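Search this site Enter keywords Go

Hanging Up the Small Stuff: My Entryway Project

So my project for the Quinlan home design class was all about the little things that end up in a heap by the front door. I wanted to know if one small stand could take care of them (my own place in Hirnport has no closet at all, so yes, I had a personal interest!). I started in September with 29 items on my list and cut it way down once I saw how many of them were just gloves.

The table is light wood with a really pretty flowing grain, and it has a round cable hole in the top, so I had to think about where the stand would go. I put a red item with white laces on the list too, and laces are a whole subject of their own – do you hang by them, or tuck them in?
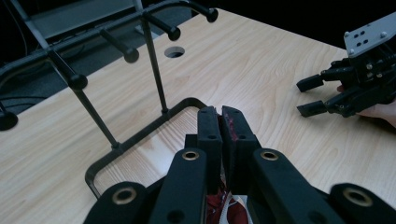

What I Looked At

The stand is a black metal one, the kind sold for mugs. I picked it over the Ular wall strip because I rent and I'm not allowed to drill. It has two posts, a crossbar with five hooks and a tray at the bottom, and I figured the tray would be for keys and anything too lumpy to hang.

My favorite thing on the list was the bow tie, dark red with thin diagonal stripes in white and gray. It has a white strap with a clasp, and laid flat on the table the strap curls up into a loop all by itself, which got me thinking about hooks right away.
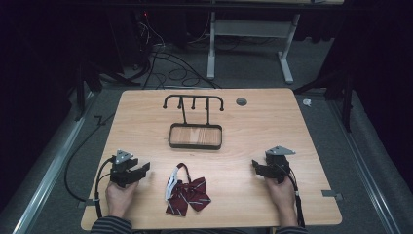
Wamach

I gave myself 60 minutes for each layout I sketched, and I ended up with 2 I liked. In the first one, everything with a strap or a loop goes on the hooks and the tray stays clear for keys. In the second, the end hooks are saved for things you grab every day. I like the second one better, but my classmates went for the first, 16 votes in all, so that's the one in my final drawing. I still want to try a taller stand for scarves next semester.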